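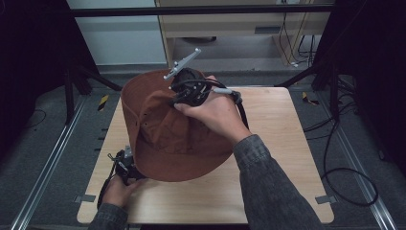 Two pairs of grippers, one hat
Posted Sep 10, 2024 by Fikri Ginting

For two weeks I have been comparing two versions of our hand-held gripper, the old Plaklow and the newer Drindonus, and I promised Shona that I would write my notes somewhere she can find them. So they are on my blog, and maybe they are of use to somebody else who must choose.

Both are the same idea. You hold one in each hand, you do the task with the gripper fingers and not with your own, and the tracking markers tell the computer where each gripper is. Later the arm has to repeat the movement. If the human cannot do the task well with the gripper, the arm has no chance, so I want to feel the problems in my own hands first.

I started with easy things, a sponge and a plastic cup, and both models were fine. Then I went to cloth. The brown bucket hat has become my favourite test. The brim is floppy, the crown wants to fold, and you need both hands doing different jobs. My usual way is to pinch the brim with the left gripper and work on the crown with the right one from above.

With the Plaklow the pinch on the brim is good. The fingertips are a little sticky and they hold even a small fold. My complaint is the trigger, which is too stiff for me. After 3 hats in a row it is nothing, but I did 196 recordings with it and in the evening I could not open a jar of sambal. Saskia has stronger hands and says I am exaggerating.

The Drindonus is much softer to squeeze. I liked it from the first minute, and then I liked it less. Its fingertips are smoother, and thin cloth slides out when you pull sideways. I put a strip of rubber on each tip and it improved a lot, but now the tips are thicker and it is harder to get one of them under a brim that lies flat on the table. You have to tilt the hat a bit first.

Cables are the other thing. I used to let the cable hang freely and it pulled on my wrist every time I turned my hand. Now I run it over the back of the hand and down along the wrist, and I leave some slack on the floor at my side. Huia showed me this in April and I ignored her until last week. I am sorry, Huia.

About the markers: keep them high and away from the cloth. When I turn my right hand too much over the crown, the left marker can be hidden and the track jumps. On the screen it looks like my left hand has teleported to the desk. I lost 3 good recordings this way on Friday and one more yesterday, when I should have known better.

We have now 200 recordings with the Drindonus, so the numbers are nearly equal and I can begin the fair comparison. My feeling today is that I would take the Drindonus with the Plaklow fingertips, if they fit. The screw holes look the same but I have not measured them yet. Saskia has the calipers.

Next I want to try a knitted scarf, which I expect to be horrible. If you have used either of these with wool, please write to me how you stopped the tips from catching in the loops.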